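Gredham Makers' Room, November meeting: my notes

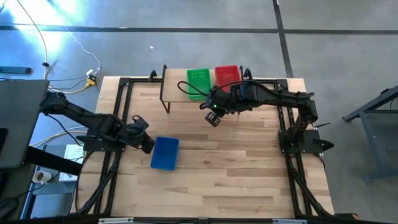
Storage was first up, and it ate most of the evening, so I'll start there. We have 304 small parts sitting in shoeboxes by the door (I did the inventory myself, two evenings with a thermos) and they need a proper home before the Cadwaladr group starts using the room as well. Ffion Howells wants everything sorted into open plastic trays, one color per type of job, and I'm all for it! The blue bin on the worktable is the size she likes for things you're working on right then, and the green basket up on the raised shelf, with all the little holes along the back wall, would do for pieces that have been rinsed and need to drain. We agreed blue for "in use" and green for "washed." There was a long side discussion about whether people will remember that. Ffion is making labels.

Next, the table. Everybody loves the pale wood strips and everybody is scared of ruining them. I asked if we could please stop setting mugs straight on the top (guilty, I've done it too) and that passed with no argument. Oil or varnish did get an argument. Two people swear by oil, one person had a bad time with oil on a kitchen counter, and we went back and forth until I called a break for cookies. We'll try a bit of oil on the underside first and look at it next month.

The shelf stays at the far edge. Somebody suggested hanging it on the wall, but then the shorter members can't get at the baskets, me included, so I was happy to see that one voted down, 9 to two.

Money! We have $163 left in the supplies fund after the electric bill. Ffion got a price from Cludum for a stack of matching trays and it fits, with a little left over for labels and a new dustpan. Approved. The Tisten catalog had prettier ones with lids, but lids go missing and they cost almost double, so no.

Floor: please sweep toward the door, and please do it before you leave. The smooth gray floor shows every single crumb of sawdust and I'm tired of being the one with the broom.

Still to do:
Ffion orders the trays and prints the labels.
I bring the oil and some rags.
Everyone takes home whatever is theirs from the shoeboxes, or it gets sorted with the rest.

We wrapped up at 8:40 p.m. Next meeting is same time, same room, and somebody else is bringing the cookies.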